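Muvon garment folding cell - setup and upkeep

Product group: Tabletop handling
Applies to: Muvon two-arm cell with white work table, standard gripper set
Page revised 21 Feb 2022

The Muvon cell folds single garments on an open table and passes them to a stack position or an outfeed tray. It is supplied by Votutby as a complete unit: two arms on a shared base beam, a white matte table, a fixed camera on a mast, and a control cabinet that fits under the beam. Installation takes one technician and one helper a working day, including calibration.

Placement

Stand the cell on a level floor. Leave 700 mm clear behind the beam for cabinet access and cable loops. The table feet adjust individually; level the table first, then bring the beam down to it and lock the clamp bolts. Do not level the beam on its own and shim the table afterwards - the height offset is stored relative to the table top and any later shim will put the fingertips into the surface.

Overhead lighting should be diffuse. The camera tolerates soft shadows from the arms and mast, but a hard shadow edge crossing the fold zone can be read as a fabric edge. If there is a window within direct line of the table, fit a blind.

Camera and table calibration

Run the table calibration after installation, after any move, and whenever the mast has been touched. Place the supplied target plate flat in the center of the table and start the routine from the service menu. The routine takes seven views with the arms parked in different positions. A residual of 2 mm or less is acceptable for shirts and trousers. Above that figure, check the mast clamp before repeating; a loose clamp is the usual cause.

Clean the table before calibrating. Lint and thread ends do not matter much to the folding itself, but dark specks under the target plate tilt it enough to show up in the residual.

Garment profiles

Each garment type has a profile holding grip points, fold order, lift height and finger force. The cell ships with profiles for T-shirts, long-sleeved shirts, towels and straight-leg trousers. Denim needs a higher finger force than jersey and a slower final fold, as the cloth springs back when released too early.
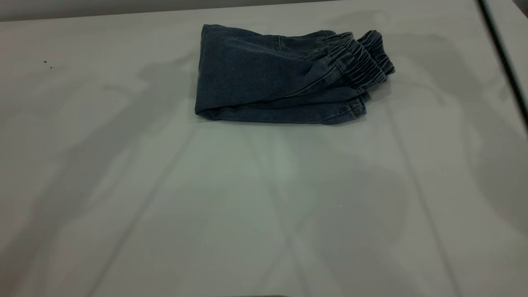 Elastic cuffs and waistbands need their own settings. Gathered fabric is thicker than the panel beside it, so a bundle with all its elastic at one end will sit higher there and the top layer may slide toward the low end when lifted. Set the lift point inboard of the gathers and reduce the lift height to the lowest value that clears the stack. Profile "trousers, cuffed" was added by Fouzia Ansari at the Partington workshop and can be loaded from the service menu on units with the current software.

Finger pads

The fingers carry replaceable rubber pads held by two screws each. Inspect weekly. Replace a pad when the ribbing is worn flat at the tip or when a corner has lifted. Pads are changed in pairs on the same gripper, never singly, and the force zero must be reset afterwards with the gripper open and empty.

Wipe pads with a damp cloth only. Solvent hardens the rubber and the cell will begin to drop the top layer on heavy fabrics.

Routine care

Daily: wipe the table, empty the lint tray, park the arms before switching off.
Weekly: inspect pads, check the mast clamp, look over the cable loops behind the beam.
Every 200 hours: check beam bolts, clean the cabinet filter, run the table calibration.

Fault: final fold opens after release

Check finger force and dwell time in the profile before suspecting the hardware. If both are correct, compare left and right grip force on the service screen. A difference between the two sides normally means a worn pad pair or a force zero that was skipped at the last change.

Spares and service

Pad sets, filters and target plates are stocked at Husside. Service visits are booked through Shona Tawhiri at the Votutby service desk. Have the cabinet serial number and the last calibration residual ready when you call.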